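8/11/23 – bench notebook, arm cell, pipette handling

I promised Hannelore I would write the house rules down properly this time, so this entry is going to be a long one. Put the kettle on. Most of it we already do by habit, but habits are no good to somebody who joins in May and has to work out from scratch why the rest of us won't let them lean across the bench. I've tried to keep what we do apart from what I think we ought to do. Where the two have got muddled, please write in the margin, that's what it's for.

First, where we are. The pick routine for the single-channel pipette is on version 2 and the arm goes to the stand from below and in front, fingers open, slow all the way in. I'm happy with the path. What I'm not so happy with is how many of the things that make the path safe live in people's heads. Mackenzie knows that the stand must not be nudged after teaching. I know that the speed cap has to be put back after a dry run. Hannelore knows which of the saved positions are rubbish. If all three of us had a cold on the same morning, I wouldn't want to see the result.

So, the speed cap. While a person has a hand anywhere inside the tape, the arm runs at teach speed and the pendant is in the hand of that person, not on the shelf and not with a helpful colleague on the far side of the room. I know this makes two-person jobs awkward. It is meant to be a bit awkward. If you need both hands for something, stop the arm, put it in hold, and do the thing with both hands, then pick up the pendant and carry on. I went back through the older Vokley notes and they say much the same, though they take four pages to get there and there's a diagram I still can't follow.

Leaving teach speed. Whoever raises the cap says so out loud and writes it in the log with their initials, and whoever lowers it does the same. I found a line in the log last month with the cap raised and no matching line for putting it back, and it was mine, so I'm not pointing at anybody. I'd gone off to take a phone call. When I came back I did the right thing with the cap and forgot the paper, and for the next hour or so Mackenzie was working from a log that told her something false. No harm done, but it bothered me all evening and it is the main reason I stopped putting off this entry.

Saved positions. Please, please name them. There are positions in the controller called test, test new, test new good and test new good b, and I have a soft spot for the last one because I'm sure somebody was very pleased with it at the time. From now on the name says the object, the stage and the initials of the person who taught it, so something like pipette, approach, MW. If you reteach a position, overwrite it only if it's your own. If it belongs to a colleague, save yours beside it and have a word with them, and between you decide which one goes. Hannelore had a good suggestion at this point, that we keep a plain list on paper of every position that's in use, and delete from the controller whatever isn't on it at the end of each month. I was against it for all of five minutes and now I think it's the best idea of the lot.

Cloth. The dark covering stays on the bench for all recorded runs and should be pulled reasonably straight before anything is set down on it. I don't mean ironed! Small creases have never troubled us. What does trouble us is a foot of the stand sitting on a fold, and then settling, and then the taught height being out by just enough to matter. Press down on the stand gently before you teach, both ends, and have a look from the side.

The stand itself. Once positions have been taught, treat it as if it were bolted down. If it gets knocked, even a little, even if you are sure you put it back exactly where it was, the positions count as suspect and the approach gets stepped through at teach speed before anything else happens. I had a long and friendly argument with Mackenzie over whether we should actually fix it down. Her view is that a fixed stand would save us no end of bother. Mine is that if the routine only works with a fixed stand then we've learnt very little about the routine, and the whole point of the Cukenley work is that the bench at the other end won't look like ours. We've agreed to leave it loose until the end of this round and then talk about it again over something stronger than tea.

Hanging the pipette. Put it on the bar squarely, let go, and wait for it to hang still before you step back. It sounds fussy, written down like that. But the arm comes up towards the lower part of the pipette with an open hand, and a pipette that is still swinging is a different object from the one we taught. Nothing else is to hang on the bar during a run unless the run sheet says so. Tips stay in their rack and the rack stays out of the approach, off to the side, and if you need it closer for a transfer run then that's a new layout with its own sheet.

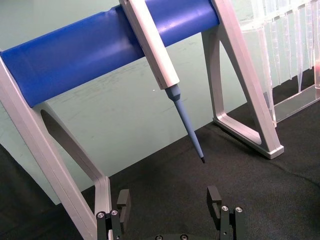 On to stopping, which I've left till late because I wanted to get the wording right and I'm still not certain I have. Anybody may stop the arm at any time, for any reason or for no reason they can put into words. You don't ask first and you don't apologise after. The person running the trial says thank you, writes down the time, and the run is marked as stopped. A stopped run is never tidied up into a failed run or left off the sheet. In the last set we logged 144 runs and I'd be much happier with a handful of honest stops among them than with a clean page, because a clean page from three people who all get distracted as easily as we do would make me wonder what we'd missed.

Starting again after a stop is the bit we've been careless with. The rule I'd like is this: the same person who stopped it agrees to the restart. If they've gone home, the arm goes back to its rest position by hand guiding and the run begins from the top. No resuming halfway along a path. I know it wastes a few minutes and I know that on a long afternoon those minutes feel like a personal insult.

Fingers and screws. Before the first run of the day, open and close the hand fully once with nothing near it, look at both pads, and try the finger screws with the small hex key. You are checking that they're snug, no more than that; don't lean on them. Pads get changed at 1000 grips or at the first sign of wear, whichever turns up sooner, and the count goes back to nothing in the log with a line ruled under it. The present pads are well short of that. I had hoped to find a proper recommended figure somewhere, but all I could turn up was Priltow's old sheet, which is for a different hand altogether, so the 1000 is ours and it's cautious and I'd welcome a better one.

Recordings. File them the same day, under the run number, with the layout sheet alongside. The last one filed is 2287. If a run has a person's face or voice in it and they'd prefer it didn't, it comes out, no discussion. Visitors get told about the recording before they come in past the tape, and I'd like whoever is hosting them to do that in person instead of trusting to the notice on the door, which has been half hidden behind the coats since the weather turned.

Things I haven't settled, for the next time we're all in:

Whether the tape line should be moved back. Mackenzie thinks it's too near now that the elbow swings out on the return. I measured it and she has a point, but moving it eats into the walkway.

Whether Jankauskaitė's checklist, the short one, should simply replace ours. It's better laid out. It says nothing at all about restarts, though, so we'd have to add a line.

Whether the pendant wants a longer lead. Hannelore says yes. I say somebody will trip on it. We could both be right.

Spare pads are in the second drawer, the hex key is on its hook (please let it stay there) and the blank run sheets are under this notebook. I'll type the rules up once I've had everybody's scribbles.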